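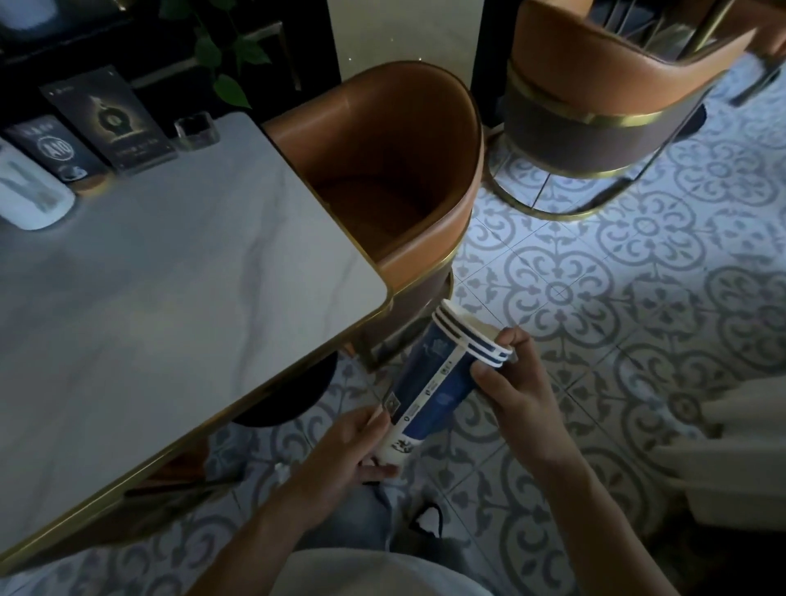 May, 3:40 pm. Paper cups, second look

The blue and white cups stick together in the stack and people pull two or three at once. Vesela asked me to find out why before we order again from Iltex. I did the work sitting next to the marble-pattern table, with the stack in my hands, because standing at the bench my wrists get tired quickly.

What I do: hold the stack with the left hand low at the white part near the base, right hand over the rims, then turn the top cup a quarter and pull. The force should come only from the right hand. If the left hand squeezes too much, the wall bends and the cup sticks more, so the first tries I don't count.

Results so far. From 35 pulls, 6 were bad (second cup came also). All the bad ones happened when I pulled straight, without the turn. Ulla tried the same and she got a similar feeling, but she did not write down her numbers. Ulla, please write them here if you still remember.

The print is very dark blue on most of the side and I wondered if the ink makes the surface sticky. I rubbed it with a dry finger and felt no difference between the navy and the white panels. So I think it is the fit of the cups and not the ink, but this is only a finger test. Vesela has the better idea to compare with the plain cups from Willmont, same size. We have one open sleeve somewhere, I believe on the shelf with the filters.

Stock: 264 cups left by the list. I did not check the list against the shelf.

Other remarks:
Keep the stack tilted when you separate it. If it is upright on the table, the weight of the upper cups presses the lower ones together.
Do not put your fingers inside the rim. We still want to drink from these.

To do: 3 more stacks with the turn, 3 without. Ask Iltex if the rim size was changed after the last delivery. Find the Willmont sleeve.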